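Folding the orange things

07/05/2023

It has rained on and off in Wistlow since Thursday, and when it rains here I fold. I know there are people who bake when the weather turns, and I do admire them (and eat what they bring over), but give me a grey afternoon and a flat white table and I will happily spend it with a pile of clean cotton and the radio going in the next room.

I've been promising for ages to write about how I deal with soft cotton, the sort that comes out of the basket looking as though it has been sat on. Orange was the colour of the day, so orange it is.

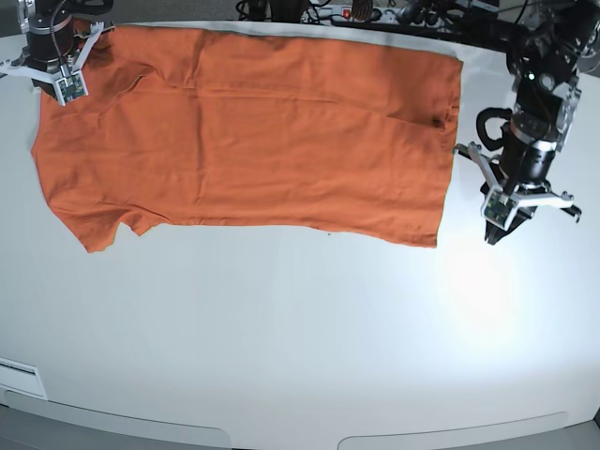
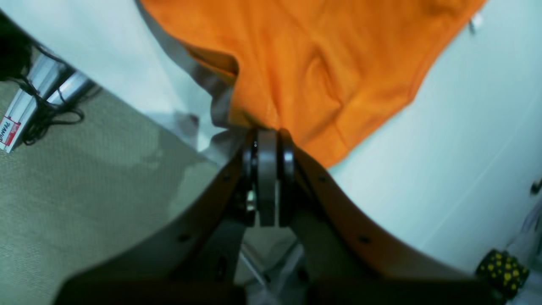
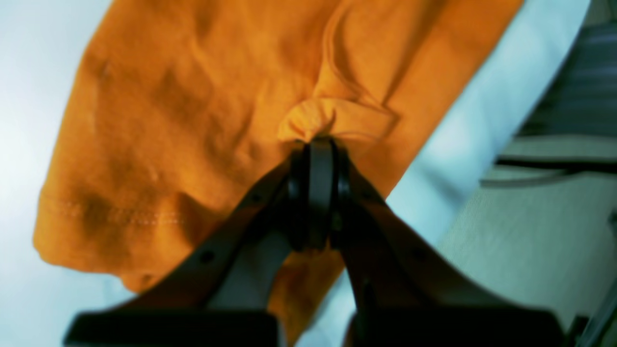
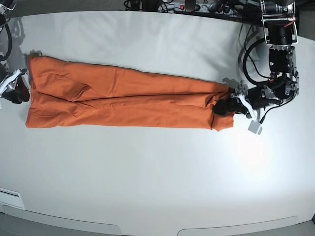 Asmaa Fawzy wrote to me after the drawers post to say that she has tried folding everything lengthwise first, as I suggested, and that hers always ends up fatter at one end than the other, like a bolster, and could I please explain what on earth she is doing wrong. She also said she had gone back to rolling in the meantime and did not feel guilty. Nor should you, Asmaa! I rolled for years.

But I think I know what's happening, and I'd bet it is happening before the first fold. Cotton remembers how it dried. If you peg a T-shirt by the shoulders the hem drops and the shoulders get those little ears, and if you hang it over an airer it comes away with a ridge across the tummy, and you can fold as neatly as you like over the top of a ridge and the ridge will win. So the first job is a shake. Hold it by the shoulders, or by the waistband if it's trousers, and give it one proper snap, the kind that makes a noise. Then lay it down on something flat and leave it alone for a second while you look for the seams.

The seams are the thing. My mother folded by the edges and I was brought up to fold by the edges, and it took me until I was well into my thirties to notice that the edges of a well-washed shirt are no guide to anything. They wander. On a cheap shirt the side seam creeps round to the front after a few washes, and if you follow it you end up with a twist in the body. I find the shoulder and the hem, put them in line with each other, and let the side do whatever it wants.

Then comes the smoothing, and I'm afraid I'm going to go on a bit here. Most of us smooth from the middle out, with a flat hand, as if we were putting icing on a cake. That works on a tea towel. On anything with a sleeve or a leg it pushes all the slack into the corners, and there it sits, waiting for you to fold it in. I take hold of the two far ends and draw them gently apart along the length until the cloth lies quiet. Gently, mind. If you have pinched so hard that there are lines running out from your fingers you've gone too far, and you'll want to let go and pat it down and start again. A bit of softness left in the cloth is perfectly all right. We aren't ironing.

After that, the long fold. For a T-shirt I bring one side over to meet the other, sleeves together, so I have one long strip with the shoulder at one end and the hem at the other. For trousers it's one leg on top of the other, with the waistband kept square. This is where I suspect Asmaa's bolster is coming from. The shoulder end of a shirt has the sleeves in it and the waistband end of trousers has all the business, the elastic or the fly and the pockets, so one end is always going to be thicker. You can't smooth that away. What you can do is fold from the thin end toward the thick one. Hem up toward the shoulder, ankle up toward the waist. The bulk stays on the outside of the packet where it can flatten itself under the weight of its neighbours, and the inside stays thin.

Try it with one of each and then try it the other way round. The difference is almost silly.

How many times you fold after that depends entirely on your drawers. Mine are the deep old ones from the house in Memgate, and things stand up in them nicely if they're folded into thirds. My neighbour Szymon Lis has a modern chest with shallow drawers and he has to stop at halves, and he lays his things flat like letters. He came round in March to borrow a ladder and ended up standing in my hallway for the better part of an hour defending this arrangement. I still say you can't see what you own when it is stacked. He says he owns so few things that he can remember them. I had no answer to that.

Trousers I want to say a little more about, as they get left out of so many folding guides, or they're all jeans. Soft cotton trousers (the drawstring kind, pyjama-weight, the ones you would answer the door in but not go to the shops in) are harder than jeans by a long way. Jeans have opinions and will hold a crease for you. The soft ones puddle. The part to watch is the crotch seam, which sticks out in a little triangle once the legs are stacked. Tuck the triangle in toward the legs so the strip is one width all the way along, and give it a press with the side of your hand. If you skip this you'll get a lump about a third of the way down and everything you fold over it will lean.

And check the hems while you're there! I've got into the habit of running a thumb along the stitching at the end of every garment before I fold it up, and it is a lovely quiet way to catch a loose thread before it turns into a hanging hem. Anything that needs a stitch goes in the blue tin on the windowsill and not in the drawer. The blue tin is fairly full at the moment, I won't lie to you.

A word about orange, too. I've been asked whether it fades and whether it runs. In my experience it does both, but not at the same time. A new burnt orange will run for the first two or three washes and I keep it strictly with its own family, in cold, inside out. Once it has settled down it starts to fade along the fold lines if the drawer gets sun, and so I now refold my bright things a little differently each time, thirds one week and halves the next, so the line never sits in the same place. I have a rust-coloured cardigan from Jellum that taught me this lesson. It cost me 38 dollars at the spring sale and has a pale stripe down the front that I pretend was part of the design.

On tables: I fold on a table and never on the bed. The bed is too low for my back and too soft for the cloth, and a garment sinks into a doona in the middle so that you are smoothing a hill. A plain pale surface at hip height is what you want, wiped over first. If you haven't the room, an ironing board will do for shirts, though the trousers will hang off the end and sulk. I looked into having a proper folding bench built in the laundry last year and the quote came back at 3,220 dollars, at which point I put the kettle on and wiped down the table I already had.

I've also given up on folding boards, those hinged plastic ones. I had one for a while from Soliman, the homewares place behind the post office, and it did make everything the same size, but the shirts came out with their necks bent and I found I was fighting it on the long fold. If you've got children who like to flap it, though, it might be the making of you.

Right, what else. A few of you wanted to know how often I do this and the answer is whenever the basket annoys me. I don't have a folding day. I tried one and resented it. I'd sooner do half a basket twice than a whole one with gritted teeth, and cotton that has waited a day in the basket only needs that one good snap to come round again.

Asmaa, do write back and tell me whether turning the fold round has cured the bolster. If it's still fat at one end, send me the measurements of the drawer and we'll have another think. And if anyone has a good way with fitted hoods, the big floppy sort on winter tops, I am all ears, as mine are currently shoved at the back behind the scarves. Next time I'll be doing tea towels and napkins, weather permitting, or not permitting, I suppose.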